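Wednesday, March 22, 2023
By Arsen Palamarchuk, Lovombridge workshop

Progress report on the equipment planning grant, second period

To: Svitlana Dovhaniuk, Ellier Fund

You asked in your last letter whether we had bought a robot yet. We have not. We have spent the winter finding out which robot we should not buy, and we are further along with that than I expected when I wrote the application.

To recap for anyone at Ellier joining the file now: the grant pays for planning one handling cell at our Lovombridge workshop. The cell would pick up long narrow bars, carry them past a fixed machine housing, and set them down at the next station. At present this is done by Ihor Skoryk and Vsevolod Stetsiuk, who are good at it and would like to stop. The purchase itself comes out of a separate budget, which opens in July, provided we can show by then that we know what we want.

What we did this period

Most of the work was simulation. Tymofii Antoniuk built a simplified version of the cell and has been running a two-finger gripper in it at the bar lengths we use most. The model is plain to look at. Our board member from the sales side asked when the color would be put in, and was told that color is in the next grant.

The runs have changed the shopping list twice. We began by comparing arms, as everyone does, because arms have brochures. By the middle of February we were comparing fingers. The bars are long and the fingers are short, and how a bar sits between them matters more to us than how fast the arm can swing it past Vsevolod's head.

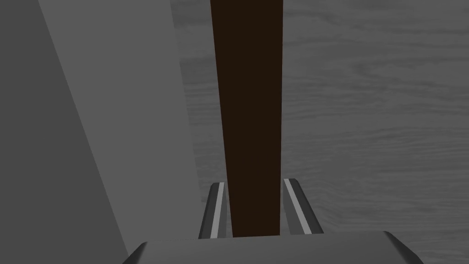
Does a longer bar mean we need a bigger arm?
Usually the gripper and the mounting position come first. A bigger arm adds reach and payload, and we are short of neither on paper. What we need is a firm hold and enough room to turn the bar, and a larger arm takes up some of that room itself.

Clearance turned out to be the dull subject that ate the schedule. Tymofii had allowed two weeks for it and used five. Moving the base plate a little to the right improved matters for picking and made them worse for placing, and then Ihor pointed out that the new position was where the floor drain is. The drain is now in the model. It was not in the building plans, which date from the previous tenant and show a staircase we have never been able to find.

Quotes

We asked four suppliers for prices and got three answers. The fourth sent a calendar with very attractive photographs of lakes.

Yurchenko quoted for a complete cell with guarding, installation and training. It is the tidiest offer and the most expensive, and the delivery time is 19 weeks. Their engineer visited, measured everything, and found the drain in four minutes.

Jirska quoted for the arm and gripper only, at a delivery time of 10 weeks. We would have to buy the guarding elsewhere and do our own integration, meaning Tymofii would. He has said he is willing. I have put a figure for his time in the comparison anyway, since willingness has been free in previous projects and we paid for it later.

The third quote arrived without a gripper. We wrote back to ask, and were informed that grippers are "customer preference." We have one, and our preference is to have a gripper. That supplier is still on the list, in last place.

Budget

Of the planning money, the simulation license and Tymofii's hours have taken the largest share, as forecast. Travel is under, because the visit to Jirska's showroom was replaced by a video call during which we mainly saw the ceiling of the showroom. We would like to move what is left in travel to finger samples, so that we can try two or three pad materials on real bars before committing. Please let me know if this needs a form. I assume it needs a form.

For the purchase budget, I now recommend setting aside 15 percent for items that appear in no quote: cabling, floor work, a spare set of fingers, and whatever the drain has in mind for us. The original application had nothing under this heading. I wrote that application, so I can say freely that it was optimistic.

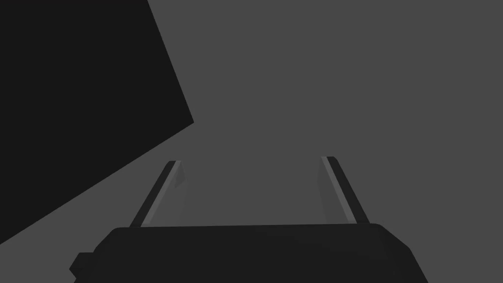
Simulated cell, gripper with fingers apart and nothing held.

Still open

The base position is not settled. There are 16 candidate positions in Tymofii's table, several of which he describes as "theoretical," and we want to be down to two before asking Yurchenko and Jirska to requote.

Safety guarding needs a decision on whether people must be able to walk behind the cell. Ihor says yes. The floor plan says only if they are narrow.

Training is in one quote and missing from the others. I would like two people trained, and would prefer that neither of them be me.

Next period

Try finger samples, close the base position, collect revised quotes, and send you one recommendation with a price attached. If the travel money cannot be moved, the samples will wait for the purchase budget and the recommendation will go out without them, which I would be sorry about.

Related items
Progress report, first period
Floor survey notes (revised, with drain)
Quote comparison sheet
Grant application and cover letter

Contact: Arsen Palamarchuk, Lovombridge workshop office | © 2023 Lovombridge | Back to top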